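Cell notes: the desktop teardown bench at Drallville
08/10/2023

The PC disassembly cell at Drallville is back on its normal program after the June rebuild. Sites planning a similar bench have asked for the setup details, so the main ones are set down in this item.

The cell works on one open desktop case at a time, laid on its side on the ribbed aluminum bench. The arm carries a two-finger gripper with a camera on the wrist. Parts that come out of the case go to a gray fixture tray on the left, which has its own slots for memory modules. The arm program is Clurnuvach release 2, and the tray was drawn at Bundgaard to suit it.

Most of the setup time goes into the case position. The program takes its reference from the case, and a case that sits a little crooked on the ribs will give a good first pick and a bad third one. Push it against the stops, tighten, then run the touch check at low speed before loading any job.

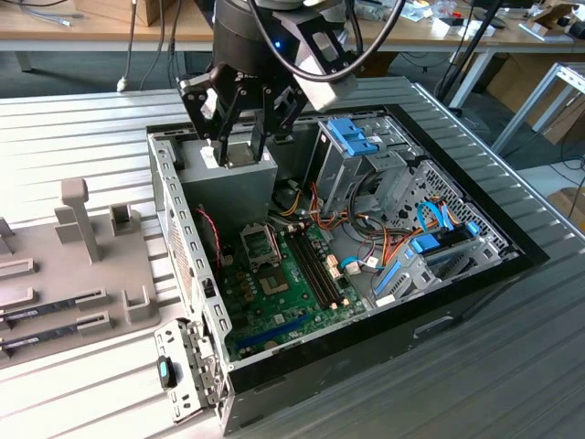
Grip force is set per part and stored with the job. The values from the old fingers do not carry over. After the finger change we had 15 faults in the first shift, all of them from a closing width left at the old setting – the controller reads that as a missed part and stops. Load the new table first and cycle the fingers open and closed in free air before going near a board.

The cable at the wrist needs more slack than the drawing shows. Turn the last joint through its full range by hand and watch the loop at both ends of travel. If it pulls tight at either end, reset the clamp and repeat. A cable that rubs should be replaced, as tape only moves the wear to the next spot.

The tray is checked at every job change. Wipe the slots, seat a known good memory module in each, and confirm that it lifts out without dragging. Worn slots are reprinted, never filed.
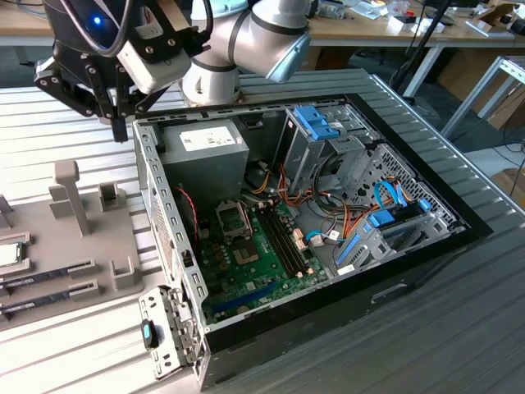
Gripper over the left side of the case, with two memory sticks in the tray slots.

Since the rebuild the cell has logged 1,855 cycles. The finger bolts were due at 537 and had lost some torque by then, so the interval has been shortened and the bolts are now checked together with the tray. Camera calibration has held and stays on the monthly list.

The job files and the new force table are on the Rorkero share under Drallville. Copy both. The force table is not included in the job export.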